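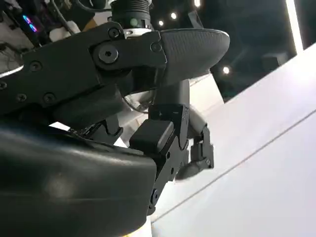 Pao-chu Su
Spent the morning on the hardware shelf in the back room. Posting as I go so I remember what went where.

Everything came off first. Jars, the cookie tin, the two drawers of mixed screws, and the bag from when we put the Rowlands bookcase together. I put an old sheet down so nothing would roll under the radiator.

Sorting by type before size. Wood screws in one pile, machine screws in another, bolts in a third. I tried it the other way last July and had to redo the whole thing.

Hex keys were in four different places. They're all on one ring now. I kept one of each size and the spares went in an envelope.

The machine screws are slow. Two of them can look the same and have different threads. I keep a nut of each size next to me and try the screw in it. If it doesn't go on easily with my fingers it's the wrong pile.

Anything with a stripped head goes in the scrap can. I used to keep them "just in case" and then I'd end up using one.

Lunch. The sheet stays where it is.

Back. Washers next. I threaded them onto wire by size and twisted the ends together. Takes up less room than a jar and you can see what you have.

The small drawers are from Zadel, the 8-drawer unit. They slide fine but they don't have stops, so pull one too far and it lands on your foot. I put a strip of tape inside each one to show how far it can come out.

Labels are masking tape and a marker. I had a label maker (Pornero, the little one) but the refills cost more than I want to pay for the word BOLTS.

Someone asked what I do with furniture leftovers. Each set gets its own sandwich bag with the name of the furniture and the room it's in. If the furniture is gone, the bag gets emptied into the regular drawers.

The Rowlands bag had the shelf pins I went out and bought replacements for in the spring. So now we have plenty of shelf pins.

Weight matters more than I expected. Bolts are on the bottom shelf now. They used to be at the top and the board had started to bow. I flipped the board over while it was empty.

Picture hooks, cup hooks and felt pads are not really hardware but they live here too. They got the cookie tin.

All back on the shelf at 5. The scrap can is full and there's a coffee can of things I couldn't identify. I'm giving those a year.

Still to do: find a lid for the nail jar, wipe down the Sino toolbox, and move the drill bits out of the kitchen.

Update on the nail jar, the peanut butter lid fits.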